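Workshop notebook — Brostow bench, January
Cabinet, light wood, single wide drawer at top. Drawer and knob work.

9:10. Cabinet up on the low trestles, blanket under the feet. Drawer binds on the right for the last part of its travel and has to be lifted to close. Same complaint on the job ticket. Pulled the drawer and set it on the end bench, front up.

Runners are worn on both sides, the right more than the left. Laid a straightedge on each. Left has an even hollow that starts behind the front rail. Right has a step in it where somebody has let in a patch at some time and the glue has crept. Patch is harder than the runner around it and stands proud at the back end. That accounts for the lift on closing.

Bottom edges of the drawer sides match: right side rounded over, left side flat and polished from use. No woodworm in the carcass or the drawer. Dovetails tight at all four corners. Bottom panel has shrunk and come out of its groove at the front, so it can be slid forward and re-pinned without a fillet.

Drawer front measures 387 mm across the back face, inside the sides. Noted so that the stop blocks can be spaced off the sides without putting the drawer in and out.

10:40. Took the patch out of the right runner. Old hide glue, let go with warm water and a thin knife. Cleaned up the bed. New piece cut from the offcut bin, grain running front to back, left a hair over. Teuber fish glue, two small cams, paper under the pads.

While that sets: the knob. Round, off-white, mushroom shape with a short neck. Loose on its thread, turns a little before it bites. Backed it out from inside the drawer. The screw is a later one with a coarse thread and has chewed the hole. Options are a bigger screw (no, the neck is too slim for it), a plug and redrill, or a wrap of linen thread in glue. Went for the plug. Drilled the back of the drawer front out to 7 mm, stopped well short of the show face, plugged with straight-grained softwood, redrilled pilot once it had grabbed.

There is a small dark scuff on the lower part of the dome with some specks in it. Tried a damp swab, then a swab with a drop of the Zomov cleaner. No change worth recording. Could be grime or could be missing paint. Leaving it. The rest of the finish on the knob is sound, and repainting one knob to hide one mark would look worse on this piece.

Front rail has a small dark spot near the middle, above the knob. Either a hole or a screw head. Did not probe it. If it is a screw into the top, it is holding something and I would want the whole top checked before moving it. Flagging for whoever does the carcass.

1:30. Cams off. Pared the new patch flush, checked with straightedge, then scraper. Sanded both runners along their length with 360 on a cork block, only enough to take the fuzz off. The left one did not need building up. Drawer side on the right got a thin strip planted on the worn edge, same glue, planed down to match the left after lunch.

Orange lines on the drawer front: these are thin and the lower one turns at the bevelled corner. Kept all tape and clamps off them. Anyone wiping down the front should use a barely damp cloth and go along the line. On the Redton chest last winter I went across and lifted a short length, and it took longer to put back than the rest of the job.

Thick rounded rim at the top is the same honey orange, stronger than the rest of the wood. Not touched. Gray streaks on the top surface not touched either — not on the ticket.

3:15. First fit. Drawer goes in level and runs without lifting. Slight drag in the middle of the travel, right side. Rubbed soft pencil on the runner, ran the drawer 4 times, planed off where it marked. Repeated once. Drag gone. Candle wax on both runners and both bottom edges, buffed with brown paper.

Stop blocks: old ones were nailed and split. Made new ones from the same offcut, rubbed in place with glue, no nails. Front should finish level with the rail. Leave the drawer out until they have set hard, then check before closing it all the way.

Knob back on with the original screw, dressed on the stone to take the burr off the tip. Snug with the fingers and then a short nip with the driver. It does not turn in the hand now.

To do:
Re-pin the drawer bottom.
Check the stops.
Look at the small dark spot in the rail with the top light on.
Ask about the top surface before it leaves.
Order more fish glue, the bottle is nearly out. 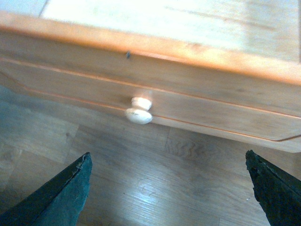
Teuber glue came in with the Brostow order, second shelf. On the wax, I'd hold off another coat until the heating has been on for a week. The last drawer I waxed in the cold went sticky once it was back in a warm room, and I had to scrape it all off and start over.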